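October 19, 2023. Exchange placements, running notes

Second call with the Karnetti office about the spring exchange. They now want learning agreements in before the students have seen the module list, which they will publish in April, after the students have gone home. I asked which modules people should put down. "The likely ones."

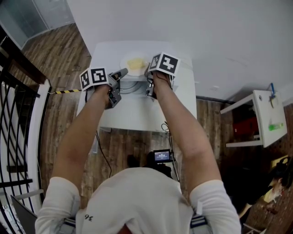
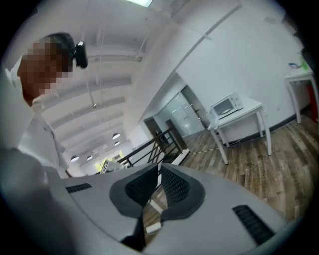
Caption for both: person in a white shirt, hand-held gripper.

Credit conversion: still a swamp. Our sheet and the Misura sheet agree on everything except the totals. Spent the morning on it and found that theirs rounds each module up and ours rounds the lot down at the end. Neither side wrote this down anywhere. I have now, in red, on tab 2.

Travel grant: 686 per student if the form goes in on paper, nothing if it goes in by email. The form is only sent out by email. Printed 100 copies and then noticed last year's deadline on the footer. Scrap paper is in the tray by the door, help yourselves.

Housing at Drimelia. Deposit has gone up to 1,000, payable before the room is confirmed, refundable "in principle". Have asked what the principle is. Please don't tell students it's settled, whatever the leaflet says.

Omerović workshop placement is the one bright spot. They answered the same day, attached the right insurance form and spelled the department correctly. I have read the email three times looking for the catch. Only snag so far is that safety shoes have to be brought from home, so that needs to go in the packing list, under adaptors.

To do: fix footer, reprint. Chase Misura for a signature on the rounding note. Find out who has the good stapler. Move the info session out of the lunch hour, or bring lunch.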